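4.3 What the portion surveys can and cannot tell us

The claim most often made for pictorial portion guides is that people remember amounts better when they are shown food than when they are asked to name a weight or a cup measure. We do not dispute that they prefer it. Preference is easy to collect and most surveys stop there. The Dristmont survey is a fair case. Of the 1,511 adults who were sent the booklet, 1,348 returned a usable diary, and the high return was then cited in several later papers as evidence that the booklet works. It is evidence that people will fill in a booklet.

Whether the amounts in those diaries were right is a separate matter, and the published tables give little help with it. Sulemana's reanalysis, which we follow here, looked only at the 40 households where leftovers and packaging had been kept and weighed. In that group the diaries did well for things that come in units (eggs, slices of bread, canned drinks) and poorly for things that come in heaps. Rice, fries and salad were the worst. Errors on salad ran in both directions, so that the group average looked respectable while hardly any single entry did. An average of that kind is a poor comfort to a dietitian with one patient in the room.

The authors of the original survey replied that diaries are meant for groups. We accept this for total energy. We are less willing to accept it for the finer claims made from the same data, such as the finding that people who ate late on a Friday ate larger meals. That finding depends on the size of single meals, recalled the next day, and single meals are exactly where the weighed subset shows the method to be weak. It may still be true. The survey does not show it.

A second problem concerns composite foods. Sandwiches, burgers and filled rolls make up a large share of what people eat away from home, and the guides treat them in one of two ways. The Mevora guide shows the finished item in three sizes and asks the reader to pick. The Vida guide breaks it into parts and asks for each in turn. The second looks more careful, and for that reason tends to be trusted more, but it asks a good deal of the reader. A person who has eaten a burger did not see the cheese except as a line at the edge. To ask afterward how thick it was is to invite a guess, and a guess entered in a box with one decimal place looks just like a measurement once it reaches the data file.

There is also the question of what is left out. When the Vida form listed pickles, pickles were reported. When a later printing dropped them to save space, they nearly vanished from the diaries – a change in national eating habits that we find hard to believe. Sauces behave in the same way. Any form built from parts will find the parts it names. 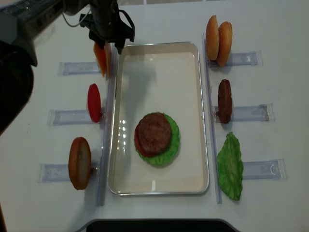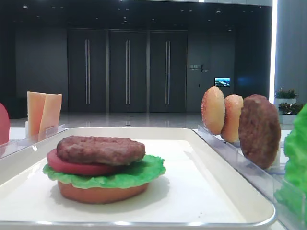 Figure 6. Toy food pieces: a cheese slice standing on its edge (first picture) and a partly built burger on a tray (second picture).

The obvious repair is to let people rebuild the meal with models, and the Dakstead group has argued for this at length. Their case is that handling a piece brings back memory that a printed page does not. We have looked for the evidence and found one small study with no comparison group. Food models have troubles of their own, the chief one being that they hold their shape and come in one size. In the second picture of Figure 6 the lettuce spreads well past the bun, while the patty leaves a crescent of tomato showing. Anyone judging the stack from its outline would give the greens far more weight than they deserve, and a reader asked to say how much tomato was eaten would be judging from a sliver. Real lettuce wilts, folds and gets pushed aside, so the error in practice is unlikely to be smaller.

Nor does the cost argument help. A full set of models has to be stored, cleaned and carried to each interview, and a survey of 2,000 people cannot be run that way without cutting the number of interviews per person. Fewer interviews mean a worse picture of day-to-day variation, which for most nutrients matters more than the error on any one plate. The Dakstead authors mention this in a footnote and do not return to it.

For the analyses in Section 5 we therefore use the diary data for unit foods as reported, pool all leafy vegetables into a single yes-or-no item, and drop the size estimates for composite foods altogether. This removes several results that readers of the earlier papers will expect to see.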